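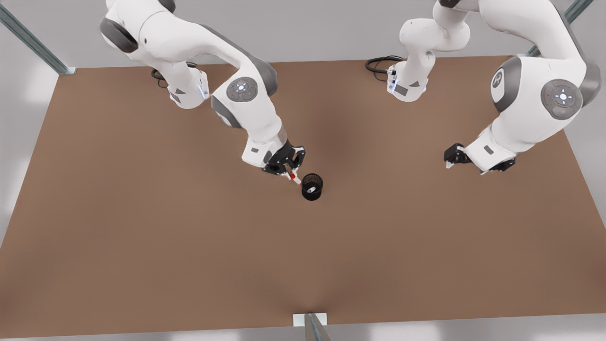

Two simulated arms and a pen cup, with the red-and-white marker in one gripper.

Home | Kitchen | Workshop | Laundry | Ask Us

Last updated: May
3 min read

Can a robot tidy your desk yet?

I get asked this every time I write about clutter, so I went looking - and I love that the test job is markers in a cup! It's the same chore I put off every Thursday. In a simulation the table is clear and the cup stays where you left it. My bench has sawdust, a dead tape measure and 56 pens (yes, I counted, for this page).

My take: not yet for a home shop, and I'd keep my money. Meanwhile, make the job easy for whoever does it:

Use a heavy cup with a wide mouth. Light ones tip when you aim badly.

Keep it in one spot. I drew a pencil ring on the bench around mine.

Store markers on their sides if they dry out on you, and cap them till they click.

Yolanda Castellanos wrote in to say she glues a magnet under her cup - trying that next!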